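Plier un jean à plat, notes pour mon intervention (atelier linge, 8 minutes, version relue en décembre)

Bon, je commence par dire bonjour, je pose mon sac, et j'attaque direct avec le jean. Pas de sommaire, la dernière fois ça m'a mangé tout mon temps !
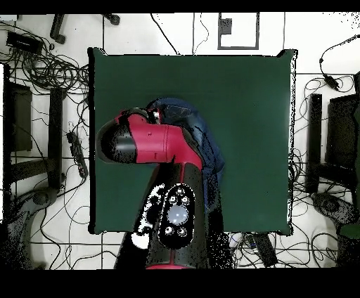 Donc, le jean. Demander à la salle qui plie les siens, qui les pend, qui les laisse sur la chaise (lever la main moi aussi pour la chaise). Laisser rire un peu, puis enchaîner sur la surface, parce que tout le monde veut parler du geste et que moi je veux d'abord parler de ce qu'il y a dessous.

Sur un lit, c'est trop mou, on lisse d'un côté et ça gondole de l'autre. Sur une table, j'aime bien, mais un pantalon d'adulte déborde vite et la jambe qui pend tire tout le reste. Du coup je plie par terre, sur un tapis bien à plat. Par terre directement sur le carrelage, ça marche aussi, sauf que c'est froid aux genoux et que la toile glisse. Prendre une couleur unie, un vert foncé c'est très bien, on ne se laisse pas distraire par un motif.

Dire ici : le bleu marine sur fond foncé, ça se lit mal. Les plis disparaissent, il faut chercher les reflets plus clairs sur les arêtes du tissu. Moi je passe la paume et je sens mieux que je ne vois. (Ralentir, c'est le passage que les gens notent.)

Ensuite le tas. Un jean chiffonné, on n'essaie pas de le plier, on l'ouvre. Je cherche la ceinture, toujours, c'est la partie la plus raide. Une fois que je la tiens à 2 mains, je secoue un bon coup et les jambes tombent. Faire le geste, même sans jean, ça réveille le fond de la salle.

Puis : une jambe sur l'autre, la pointe de l'entrejambe rentrée pour avoir un rectangle, l'ourlet remonté vers la ceinture, et encore une fois. Si le rectangle tient debout c'est gagné, sinon on recommence, c'est pas grave.

Parenthèse si j'ai le temps : mon carnet Pelura. J'y note chaque pièce que je plie depuis que je fais ces ateliers, j'en suis à 2231, et je dirais que les quelque 2000 premières étaient moches. Ne pas s'étendre, la fois de Lurnside j'ai sorti le carnet et on n'est plus jamais revenus au sujet.

Question qui tombe à chaque fois : et les jeans avec élasthanne ? Même chose, mais on secoue moins fort. Et le denim très épais ? On s'arrête un pli plus tôt, sinon ça fait un ressort dans le tiroir. Quelqu'un demandera pour les boutons : fermés, la braguette aussi.

Autre question possible, les bacs Tyagi pour ranger debout. J'en ai, je les trouve un peu hauts, à chacun de voir.

Penser à vérifier le micro avant, et à boire. Finir par un pliage tous ensemble, chacun avec ce qu'il a apporté. Rendre la salle avec les tapis roulés contre le mur.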